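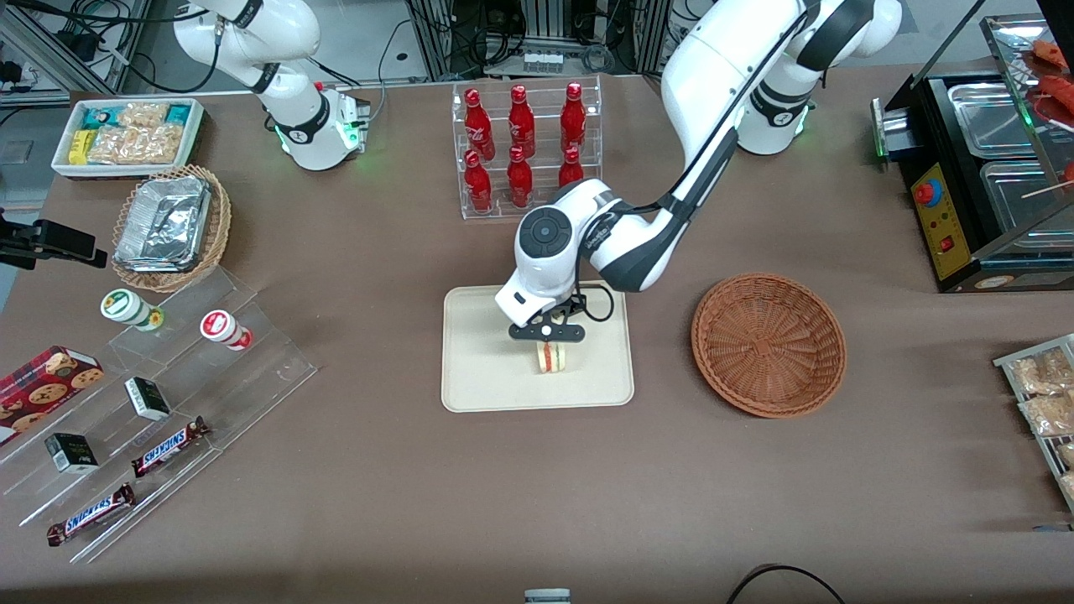 Wan had told Nest that the switching exam was the easy one, take it first, and the routing paper would more or less look after itself. Nest Llewellyn believed this for all of June. Then she opened the routing book and found a chapter on areas and adjacencies that ran to 45 pages, and she loved every one of them!

She read it on the bus. She read it in the stockroom at Vollby, where the old switches sat on a shelf with their lids off, and on her lunch break she cabled two of them together just to watch the neighbors find each other. Down, init, two-way, exstart - it was like listening to shy people meet at a party.

"You know your certificate's still good," Huw Voyle said. He had the Distov one himself, framed, over the coat hooks. "Any advanced paper renews it. You could sit the short one."

"But the short one hasn't got redistribution in it."

Huw looked at her the way you look at someone who has asked for more homework.

The test center was up a flight of stairs, and the room smelled of new carpet. Question 38 was a routing loop, a beautiful one, two routers each swearing the other knew the way to Sinano. She could see the packet going back and forth, getting one hop older every time, and she wanted so badly to save it. She set the tag on the way out, matched it on the way back in and read her answer over again (the filter was on the right side, thank goodness).

Then she pressed the button and the screen thought about it for a while.

She called Wan from the stairs, still holding the printout, one glove on.

"Well?" said Wan. "Did you pass?"

"Listen, listen - have you ever looked at what happens if you do it with three routers?"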